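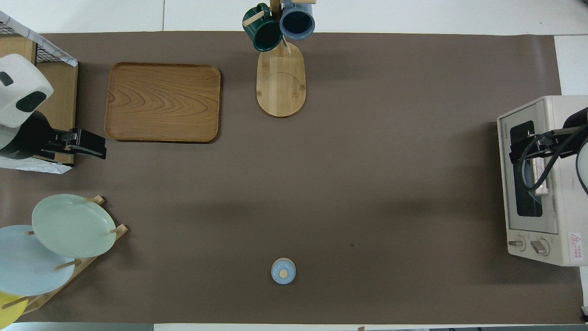
Mugs should hang where people can reach them without opening a door, according to Jeanie Munro, and most of the questions the Givstead Housing Office receives about its shared kitchens come back to that point in one form or another. "Residents want to see what there is," she said. "If a cup is behind a cupboard door, they buy another one, and then the cupboard will not close."

Munro spoke with the residents' bulletin on March 4, 2024, together with Mulugeta Yilma, ahead of the revised guidance on tableware and small furnishings in common kitchens. The guidance applies to the Armont and Filali buildings, which between them have 17 shared kitchens and nearly 700 residents. It takes effect in August.

The revision began with a count of stored items. Staff recorded 2,798 cups, plates, bowls and serving pieces across the two buildings. Yilma described the result as higher than expected, particularly for mugs. "There were shelves where they had been stacked three deep," he said. "The ones at the back had not been used for a long time. Some had chipped because they were stacked inside each other."

Under the new arrangement, each kitchen will keep a smaller set of mugs on upright racks with pegs. Yilma prefers a bamboo rack with a long base for this purpose. A narrow base is acceptable when every peg is full, he explained, but it can tip when mugs are taken from one side only. He advises residents to hang the heavier mugs low and to fill the pegs on opposite sides. Mugs are to be hung by the handle after they have been dried with a cloth. "Water runs down the post and sits at the foot of it," he said. "Bamboo will mark if that happens every day."

Asked whether the office would require matching sets, Munro said it would not. Glazed mugs in plain colors such as green and blue have been suggested, and residents at Filali have asked that each floor be given its own color. She regards this as a matter for the floors to settle among themselves. Personal mugs may remain in personal cupboards.

Wooden trays were discussed at some length. The guidance recommends one tray with a raised rim for each table, to be used for carrying and then put back empty. Munro acknowledged that this has met with some resistance. "People put the tray down and it becomes the place for keys, letters and batteries," she said. "We would like it to go back to being a tray." Yilma added that wooden trays should be wiped and dried flat, never left to soak, and oiled lightly when the grain begins to look dull.

The middle of the table is to be left clear between meals. Racks, trays and crates belong toward the edges, where they do not have to be moved each time someone sits down to eat or work.

The office has set aside 400 dollars per kitchen for racks, trays and storage crates, to be ordered through Nalteo. Surplus tableware in good condition will be offered to residents first. Chipped pieces will be discarded.

Munro asked that floors submit their preferences in writing to the housing office before any order is placed. Yilma will visit each kitchen once the racks have been delivered to agree on where they should stand.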